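Breakfast by numbers: inside Plenlow's tabletop manipulation service

Bratova has spent much of its working life supplying teaching equipment to colleges and regional training centres. Its newest offering, sold under the name Plenlow, is a subscription service in which a client describes a tabletop task and receives recorded demonstrations of robot arms carrying it out, together with the props, the layout sheets and the written task instructions. The service opened to outside clients in February. The head of the program agreed to speak with us on the understanding that the organization, and no individual, would be quoted by name.

We met in the room where the breakfast task is recorded. The first question concerned the choice of food.

"Clients asked for something everyone recognizes," the program head said. "A slice of toast and a fried egg need no explanation in any language. They are also awkward in useful ways. The toast is flat and wants to be taken by an edge. The egg has an uneven outline. We had trialled plain blocks and the clients lost interest quickly."

Blocks have not disappeared altogether. Small foam cubes remain part of the breakfast kit, and an operator may be told to work around them or to move them, depending on the instruction sheet. 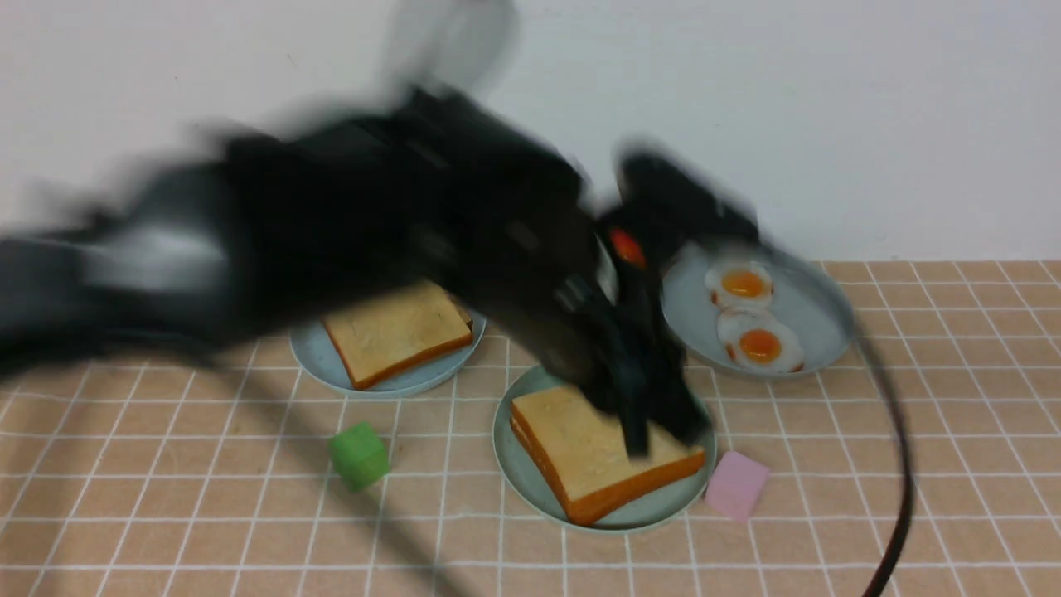

What the client receives

A standard order consists of 390 recorded demonstrations of a single task. Each is reviewed by a second operator before release, and any recording that departs from the instruction sheet is set aside. The organization's catalogue now holds 3,011 released demonstrations across 14 tasks, of which breakfast is the most requested.

"We are asked why we do not simply sell more of them," the program head said. "A client can always record a great deal of poor material on their own. They come to us for the checking."

The arrangement of the table is varied between recordings according to a written plan. Plates are shifted, fruit is added or taken away, and the number of eggs changes. The plan is supplied with the order so that a client can see which layouts were covered and which were left out. The program head regards this document as the most valuable item in the package, although she conceded that few clients read it before they have a problem.

"They ring us and say the arm does well with the plate on the left and badly with the plate on the right," she said. "We ask them to open the plan at the second page. Usually they find their own answer there."

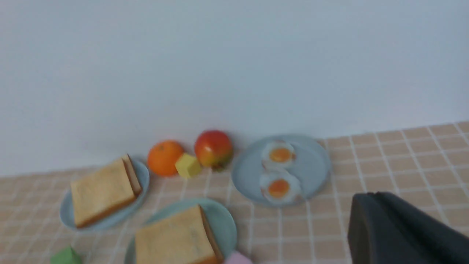
By the Plaltura Review education and technology desk

Asked about the camera positions, the program head explained that every breakfast order includes views from above the table and from close to the gripper. The two serve different purposes. The upper view shows where things are in relation to one another, while the lower one is better for judging the last few centimetres before contact. Clients may order one view alone at a reduced rate, but the organization advises against it.

She was equally direct about the limits of the service. Plenlow does not train a client's software and does not promise that software trained on its recordings will perform to any particular standard.

"We supply demonstrations," she said. "We are careful with that word. If a client wishes to say that their system can make breakfast, that is a claim for them to support."

On the matter of cables, which any visitor will notice, the organization's position is practical. Operators are trained to watch the slack as well as the gripper, and a recording is stopped if a cable catches on a plate. Tidier routing has been requested by several clients and is under study – the difficulty lies in keeping enough length for the wrist to turn freely.
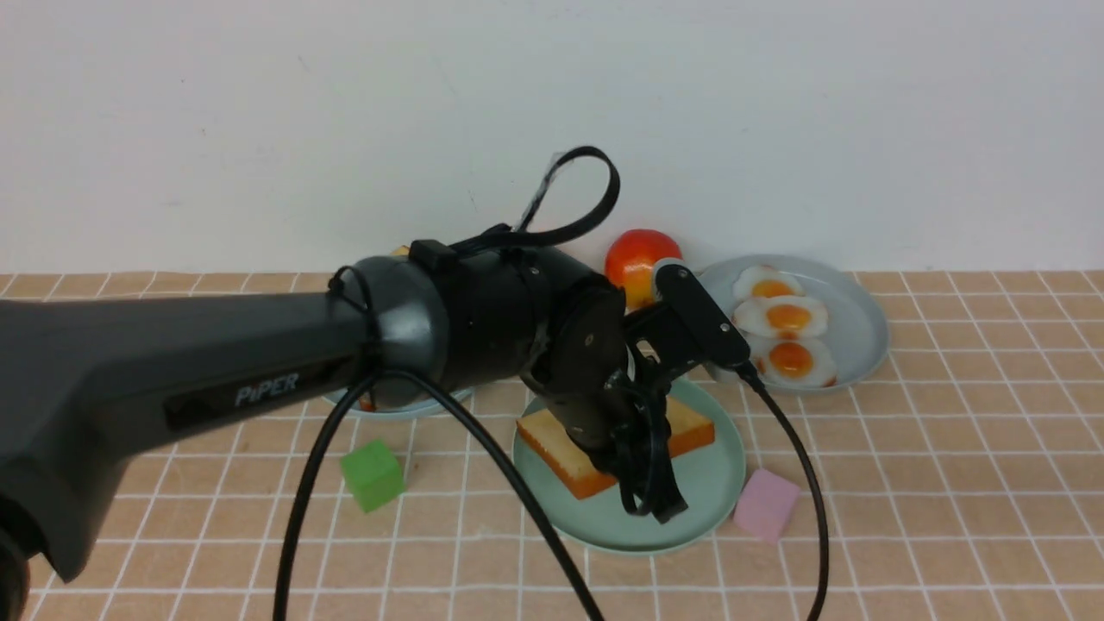 The conversation then moved to cost. The props themselves are inexpensive and easily replaced, and the printed cloth that covers the table can be swapped when it becomes marked. The greater expense is staff time. An operator works in short sessions with a compulsory break between them, a rule introduced after the first months showed that care fell away late in a long session.

"It is quiet, repetitive work and it asks for a good deal of patience," the program head said. "We hire people who have done bench work of some kind. Experience with games is less useful than you might suppose."

One early client, Sekiguchi, ordered the breakfast task and later returned with a request for a larger set. That order came to 558 demonstrations and included layouts with the cubes placed hard against the plates. According to the program head, these were the slowest to record, as an operator must leave room for the fingers without disturbing whatever sits at the rim.

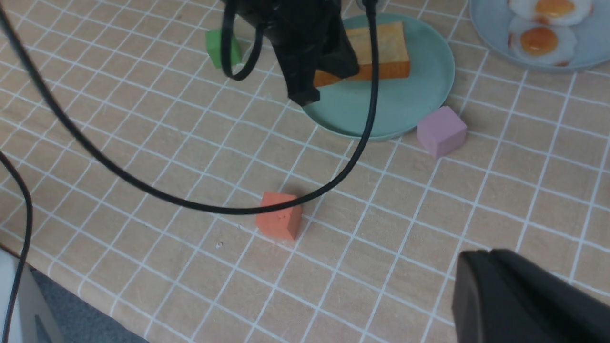
Reading time: 4 minutes

We asked whether a smaller organization, such as a college with one instructor and a modest equipment budget, could make sensible use of the service. The answer was a qualified yes. A reduced package is offered to teaching institutions, with the same instruction sheets and the same review process but fewer layouts. Colleges are encouraged to buy the props and cloth as well, so that students can set up the table themselves and compare their own attempts with the recordings.

There were matters on which we would have liked fuller answers. The organization does not publish the share of recordings rejected at review, and the program head declined to give one. Delivery times are quoted individually and appear nowhere in the catalogue. Prospective clients should ask for both in writing.

As for what comes next, a lunch task is in preparation. The program head would confirm only that it involves a bowl, and that the operators have already raised objections to the bowl.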